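Kitchen & Dining » Table Linens » Wool Felt

Pelholm Table Felt by Korkimar

We've been selling the Pelholm felt since we were a two-shelf shop with a bell on the door, and it's still the thing I'd hand to a friend who just bought a nice table and is scared to eat on it. It goes under your tablecloth, or on its own if you like the look of plain wool (I do!), and it takes the clatter out of supper. Plates go down softly, glasses don't ring, and a hot serving dish can sit for a minute without you running for a trivet.

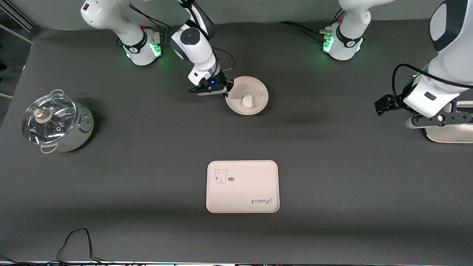
The felt is pressed from 100 percent wool at the Kütt mill, and it has a good, dense feel, a bit like the blanket your grandmother kept at the foot of the bed. It comes off the roll in one width, and we cut it to whatever length you need, so please measure your table twice and write down the drop you want on each side. Round tables are fine too. Just give us the distance straight across the middle and we'll do the rest with the big shears.

Colors this season are Oat, Moss and Boseck Blue, a faded sort of blue that we brought back in January after so many of you wrote in to ask for it. We had 300 yards of it dyed and nearly half is spoken for already, so do get in touch if you have your heart set on it. 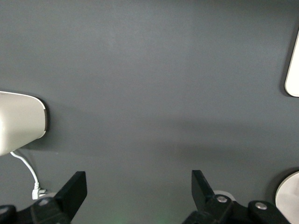
Reading time: 2 min

Caring for it is easy. Shake it outside, brush it now and then with a soft clothes brush, and dab at spills with cool water and a clean rag. Please don't put it in the washing machine, even on the gentle setting, or you'll end up with a very thick place mat. Store it rolled, with a bit of cedar tucked in if you get moths where you live.

A new piece smells a little of sheep for the first few days. Hang it over a chair by an open window and it will fade.

Item no. 1249. Sold by the yard, cut pieces can't be returned, but we're happy to mail you a swatch first.

Last updated: June 17, 2021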